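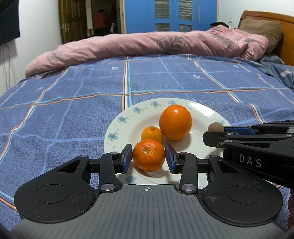
Home Journal Archive Contact

Recipes should list fruit by weight. "Juice of one orange" is a poor specification, and most cookbooks still print it. The small tangerine and the larger orange on the white plate would both pass for citrus at a glance, yet a recipe that says "one fruit" treats them as equal. My Wanillow kitchen scale reads to 2 grams and takes less counter space than a measuring jug. I have used it daily since November and no longer guess.

The usual objection is that home cooks don't own scales. Many don't, and a recipe can print both values. The Trasach marmalade leaflet does this: 1000 grams of fruit, followed by a count in parentheses. The count is for shopping. The weight is for the pan - sugar and water are set against it.

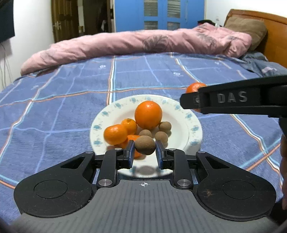 Should fruit be weighed before or after peeling? Weigh it after peeling if the peel is discarded, and before if the peel goes into the pot, and have the recipe state which one it means.

Peel is where most of the error enters. A thick-skinned orange can lose 40 grams of peel and pith, while a thin-skinned one of similar width loses far less. Volume measures do not correct for this, and cup measures of segments are worse, as the gaps between pieces vary with how they are cut.

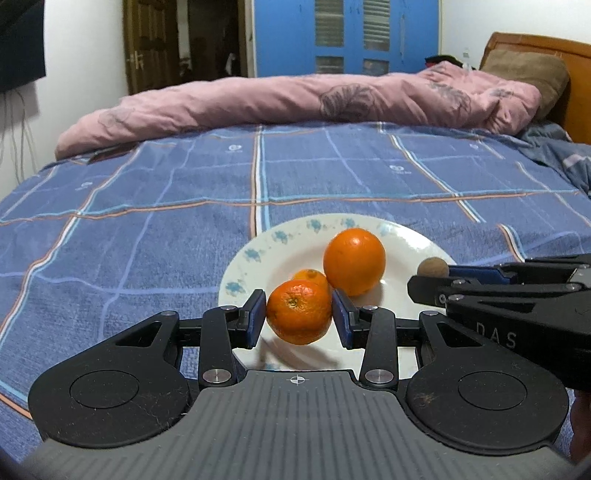

Tangerines and a larger orange. Size varies within a single plate.

Publishers say weights look clinical. I find them easier to read than "2 medium," a size I have yet to see defined in any book I own.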